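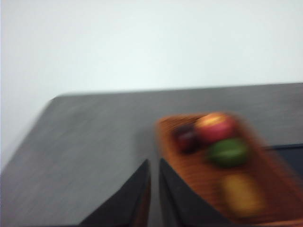
Figure 2. Dark gray tabletop against a plain wall, with the woven basket in place.

Section 4. Placing the table and setting out the basket

Read this section before you move the table to its final spot. Most of the complaints we get about the Stilline table come down to where it was put and what was set on it, and a fair number of those could have been avoided with a tape measure. The store leaflet says the table "works anywhere." It doesn't. It works against a flat wall, on a level floor, away from a heater.

4.1 Choosing the wall

1. Pick a wall with no baseboard heater and no outlet you need to reach every day.
2. Measure the open stretch of wall. You want 60 inches clear. Less will do if you never plan to pull the table out again, but people always say that.
3. Look down the length of the wall for bulges. Older plaster is rarely as flat as it seems, and the back edge will show you every dip.
4. Stand the table with the straight back edge to the wall and the rounded corners toward the open floor or the end of the run.

Note: Matte wall paint marks easily. The felt strip in the hardware bag goes along the back edge. It is sold as "wall-safe," and on most paint it is, but we have seen it leave a faint line on fresh paint. Wait until the paint has fully cured, whatever the can says about drying time.

4.2 Leveling

1. Finger-tighten all the feet.
2. Sight along the back edge. If it looks higher on one side, lay a level on the top before you touch anything. Floors and eyes are both unreliable.
3. Turn the foot under the low side outward, a half turn at a time.
4. Press down on each corner. If the top rocks, repeat step 3 on the corner that lifts.

Do not fix a rocking table with folded cardboard. It packs down and you will be back on your knees by May.

4.3 Setting out the basket

The long woven basket is meant for things that otherwise drift across the top: mail, keys, napkins, chargers. Whether it keeps a table tidy depends on who lives with it. An open tray fills up just as fast as a bare surface, and the Brindbridge color card calling it an "organizing system" does not change that.

1. Wipe the tabletop and let it dry.
2. Turn the basket over and run a hand across the underside. Trim any stiff end that sticks out, using small scissors. Do not pull it.
3. Stick the clear pads to the underside, near the ends.
4. Set the basket down where you want it. Leave a strip of tabletop showing behind it so that you can get a cloth in there.
5. Load heavy things in the middle. Keep the total under 19 pounds.

CAUTION: Lift the basket to move it. Dragging a loaded basket will scratch the finish, and the darker finishes show a scratch more than the light ones do. The touch-up pen hides a scratch from across the room and no closer.

CAUTION: Do not put wet glasses, damp cloths or potted plants in the basket. Water goes straight through the weave and sits underneath where you won't see it.

4.4 Cleaning

Use a barely damp cloth on the tabletop, then a dry one, and follow the direction of the texture. Dust settles in the fine lines, so wiping across them tends to leave streaks. Skip the spray polish. The Quiambao care kit is fine if you already own it, but we tested it beside plain water and a drop of dish soap and could not tell the two apart after 29 days.

For the basket, a soft dry brush is enough. A vacuum with the brush end also works if the suction is turned low.

4.5 If something looks wrong

Gap between table and wall wider at one end: check the wall first, then the feet. See 4.2.

Basket slides: the pads are dusty. Wash them, or replace them with the spares in the Brendana parts envelope.

Basket will not sit flat: put a few books in it overnight. If it still rocks the next day, the frame is bent and books won't help. Ask for a replacement.

Revised August 2023. Replaces the loose sheet packed with earlier tables.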